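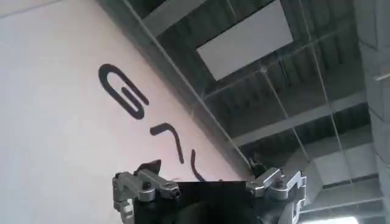

Now Showing at the Drernow: "Salt Road" Is the Little Film You'll Be Talking About All Spring

We've been waiting since January to write this one up, and now that the print is in the building we can finally let loose. "Salt Road," the second feature from the Endari film collective, opens at the Drernow this month, and it is a beauty!

The story is small enough to tell in a breath. Two sisters who haven't spoken in years inherit their father's ferry, a leaky old thing named the Doãn, and have to run it together for one season before the bank will let them sell. That's the whole plot, give or take a storm and a very stubborn goat. But oh, what the film does with it. The first half hour has hardly any talking, just the two women coiling rope, counting change and stepping around each other in that tiny wheelhouse, and I could have watched another hour of it.

Both leads are new to the screen, and you'd never guess. The older sister is the harder part, because she has to be wrong about nearly everything and still keep us on her side, and she does it with her shoulders and the back of her neck as much as her face. The younger one gets the jokes (good ones, too - the scene with the health inspector had our preview crowd howling). When they finally have it out, over a pot of burned rice, the camera stays across the room and lets them go at it. I held my breath the whole time.

A word about the music, which is mostly accordion and bass clarinet and sounds like a boat engine falling in love. It was recorded live in an old grain store in Vosberg, and you can hear the room in it. Please sit through the credits, where the main tune comes back in full and the clarinet really gets to run.

If you caught the collective's first film here, you'll remember that it was lovely to look at and wandered a good deal in the middle. "Salt Road" still wanders a little. There's a subplot with a surveyor that I could take or leave, and the bank manager is more of a mustache than a man. But the new one knows where it's headed, and the last ten minutes pull together threads I'd forgotten were loose. No spoilers, but keep an eye on the blue thermos.

They made the whole thing with a crew that could fit around a kitchen table, on a working ferry, with real passengers waiting on the dock for their ride. Some of those passengers ended up in the movie. The woman who complains about the fare was complaining about the fare!

A few practical things. The film runs in our big room, all 300 seats of it, for the first 2 weeks, then moves upstairs to the small screen, where we have only 70. If you like to spread out, come early in the run. Evening shows start at 7:15, with a matinee at 1:30 for anyone who'd like to be home before dark. The dialogue is subtitled throughout. There's no short beforehand, so please don't count on ten extra minutes to park.

Members get in at the usual discount, and the balcony is open again now that the handrail has been fixed. Thank you for your patience with that - and for the seat fund, which passed 3000 dollars last month. The first new row goes in over the summer, front left, where the springs are worst.

Coming up after "Salt Road": a week of silent comedies with live piano, then the documentary about lighthouse radio that so many of you wrote in to ask for. Times for both will be in the next newsletter and on the board by the box office.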